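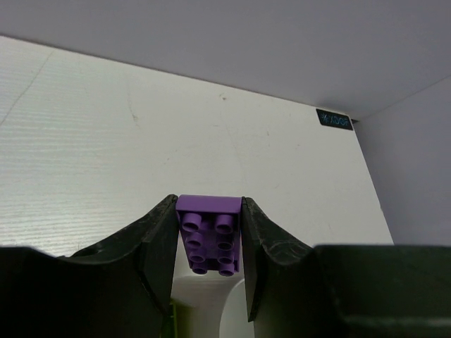

Fig. 9. Purple 2 x 4 brick, stud side showing.

22 Aug 2023 | By Linnea Kristiansen

Section 8: Sorting and storing the bricks

The Jevau brick set packs into the tray it came in. Allow one compartment for each size.

1. Empty the tray and wipe it with a dry cloth.

2. Pull apart any bricks that are still joined. Use the flat separator on tight pairs.

3. Pick out the 2 x 4 bricks first. They have eight studs, in two rows of four. There are 32 in a full set.

4. Lay the 2 x 4 bricks in the long compartment, studs up, and press them down level.

5. Put the 2 x 2 bricks in the square compartment. Colors may be mixed.

6. Close the lid until both tabs click.

Note: If the lid will not close, check for a brick standing on end.

Note: Wash bricks by hand in lukewarm water with a little dish soap. Let them dry on a towel before packing.

CAUTION: Small parts. Keep away from children under 3.

CAUTION: Do not pry bricks apart with a knife or with your teeth.

For missing bricks, see Section 9.

Last updated: April

This site uses cookies. Accept | Manage settings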